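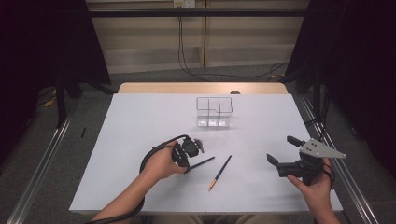

Dirk Sperling
Moderator, Desk and Bench Storage
Posted 2019-10-29

Splitting this out of the general organizer thread because the pencil question keeps coming up there and gets buried.

The setup is a clear acrylic organizer, three compartments, standing toward the back of a white board. Black pencils go in it. My question is about compartment width against pencil length. With a wide compartment and only a few pencils, each pencil leans until it meets a wall or a divider, and the tips end up pointing in different directions. When you pull one out, its neighbors shift. I would like opinions on three compartments versus a single narrow cup.

Second question: point up or point down. I store point up.

---

tinora_bench
Member, 1,466 posts

Point down. The point is the only fragile part of a pencil and it should not be where your hand goes. With clear acrylic you can still see which ones are sharpened, so the usual argument for point up does not apply.

---

Baltazar Escobedo
Member, 159 posts

Disagree with tinora_bench. Point down in acrylic leaves graphite on the floor of the compartment. It shows on clear plastic much sooner than on a dark cup, and the corners are hard to reach with a cloth. I cleaned mine with a cotton swab and dish soap for most of September before I turned the pencils over.

If you must go point down, cut a piece of felt for each compartment. Cut it slightly undersized or it will buckle.

---

tinora_bench
Member, 1,466 posts

Felt holds graphite too. You have moved the dirt.

---

Baltazar Escobedo
Member, 159 posts

Felt can be taken out and replaced. The organizer floor can't.

---

negri_k
Member, 17 posts

On width: the lean depends on the inside width and the wall height. A new pencil is 7.5 inches long before the eraser in most cases. In a compartment 3 inches wide and 4 inches high, a single pencil with its foot in one corner leans at close to 37 degrees from vertical. At 1.5 inches wide it is under 21. Wall height matters as much as width, and most people only measure width.

Dirk, what is your wall height?

---

Dirk Sperling
Moderator, Desk and Bench Storage

4 inches inside. Compartments are 2 inches each. I had not worked out the angle.

---

negri_k
Member, 17 posts

Then between 26 and 27 degrees, ignoring pencil thickness. Fill the compartment and the angle drops, as the pencils take up the width.

---

drerano_paper
Member, 55 posts

Does the organizer slide? Mine does on a smooth white board. Two dots of museum putty on the bottom corners fixed it, but they are visible through the acrylic if you care about that.

Also, I would not put pencils in all three. One for sharpened, one for unsharpened, one for everything under 4 inches. Short ones disappear below the rim and you need to tip the whole box to get them out.

---

tinora_bench
Member, 1,466 posts

Short ones belong in a drawer tray. A compartment deeper than the object is the wrong container.

---

Dirk Sperling
Moderator, Desk and Bench Storage

Agreed on the short ones. Not convinced on the putty. I can press a strip of clear silicone along the bottom edge and trim it flush. Merodville Plastics sells it by the foot.

I am staying with point up for now. I will try one compartment point down, no felt, and check the floor when the pencils next need sharpening.

---

Baltazar Escobedo
Member, 159 posts

Use the middle compartment for the test. The end ones get wiped more often just from handling the box, at least on mine.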